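We use cookies to keep this site working and to count visits. Accept all | Manage preferences

Thread on black fabric as a background and light-blocking material: what the numbers on the label mean, how to hang it, how to get the creases out. Notes from several years of buying the wrong cloth. 1/19

Start with weight. Fabric weight is given in grams per square meter. The first cloth I bought was 80 g. It looked black in the shop and gray against a window. Light came straight through the weave. 2/19

The cloth I use now is 153 g, sold by Volum as a stage lining. It is not the heaviest they make. The next grade up blocks more light, but a full-width panel of it pulled my rail off the wall. 3/19

Weight and blackness are separate properties. Weight tells you how much light gets through from behind. Surface tells you how much comes back from the front. A heavy satin is a poor background. A thin velvet can be a good one if the wall behind it is dark. 4/19

Quick test for the surface: hold the cloth under a desk lamp and tilt it. If you get a bright band along the fold, the camera will get it too. Pile fabrics should stay dull at most angles. Brush the pile down before you judge. 5/19

Folds are the next problem. Cloth shipped flat in a packet comes out with a grid of fold lines, and the grid shows up as soon as light arrives from the side. Cloth shipped on a tube costs more to mail. I pay it. 6/19 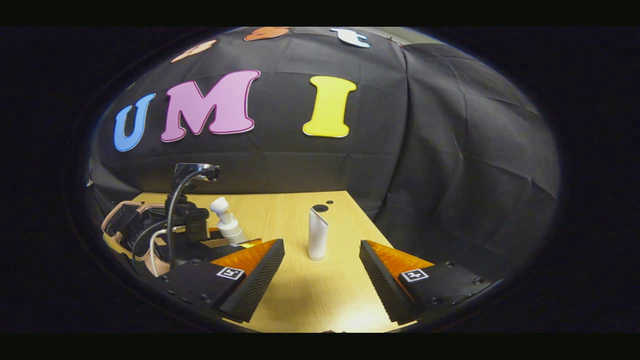
Black cloth with the fold lines still faintly in it, plus cut-out letters.

On attaching things to black cloth: pale or saturated shapes read well at a distance, and a thin light outline helps the darker colors. Blue needs the outline more than yellow does. 8/19

Avoid double-sided carpet tape. It leaves a shiny patch that no amount of brushing removes. Dressmaking pins through the back of the card work, and so does hook tape on a looped fabric. Check that yours is looped before buying a roll. 9/19

Removing creases. Steam from the back, with the cloth hanging and a weight on the lower hem. Polyester: low setting, keep the head moving. Cotton velvet: steam only, never press. An iron flattens the pile and the flat spot is permanent. 10/19

If you have no steamer, hang it in the bathroom overnight with the door shut. This handles soft creases. It does nothing for packet folds that have been set for months. 11/19

Hanging. For a flat result, stretch the cloth sideways between two clamps before fixing the middle. For a draped result, allow half again the finished width. Anything between the two looks like a mistake — commit to one. 12/19
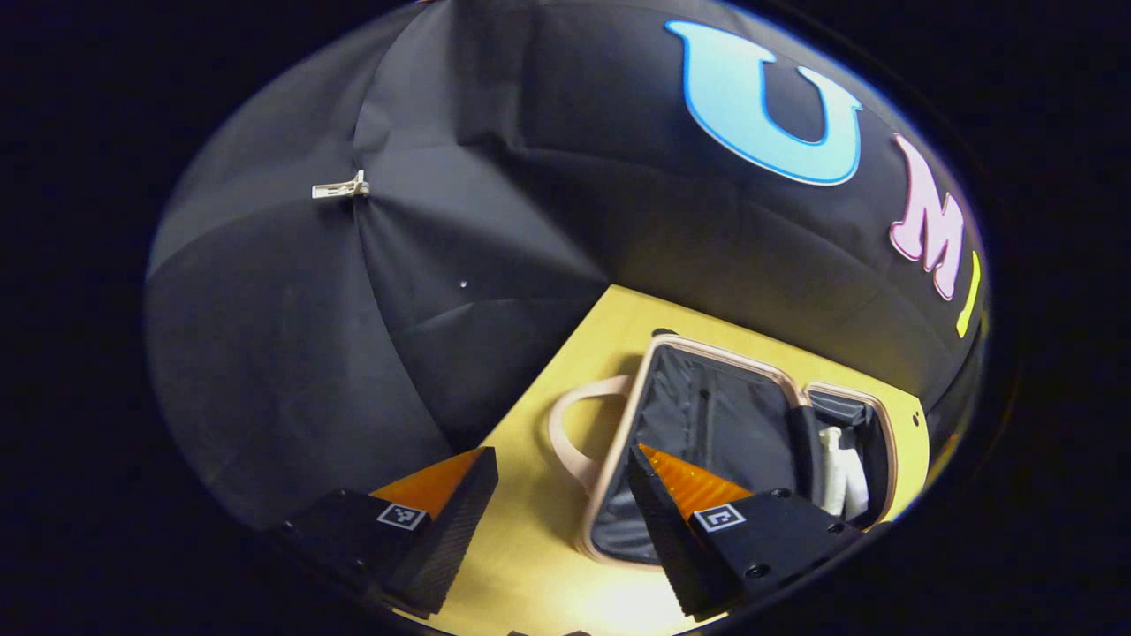
OLTALAU, January

Panels and seams. A curved or domed shape has to be cut as separate panels, and every seam is a row of needle holes. In a dark room with a lamp outside, you will see them. Use a fine needle, a long stitch, and cover the seam with a strip of the same cloth on the outside. 14/19

Pile direction matters here as well. Two panels from the same bolt, one turned upside down, will look like two different blacks. Chalk an arrow on the back of each piece before you cut. I skipped this once and resewed 24 panels. 15/19

Clips are fine for a temporary join. Use black ones if the join will be in shot, and put a scrap of cloth under the jaws so they don't bite a mark into the pile. Remove them before storage. 16/19

Buying. Cirnby sells by the yard and will send swatches. Oprea sells whole bolts only, at a better price per yard, but order everything you need at once. Two dye lots of black are rarely the same black. My last bolt was lot 1146 and I have not been able to match it. 17/19

Ask for the fire certificate if the cloth is going anywhere public. Treated fabric is usually stamped on the selvage. On many treatments, washing removes the protection, so vacuum with a soft brush head and spot clean only. 18/19

Storage: roll it on a cardboard tube, pile outward, inside a cotton sheet. Keep it off concrete floors. Label the end of the tube with weight, width, and lot number — every black roll looks identical from the end. Next thread will cover gray cloth and why most of it photographs blue. 19/19

Get new posts by email. Enter your address to subscribe. You can unsubscribe at any time.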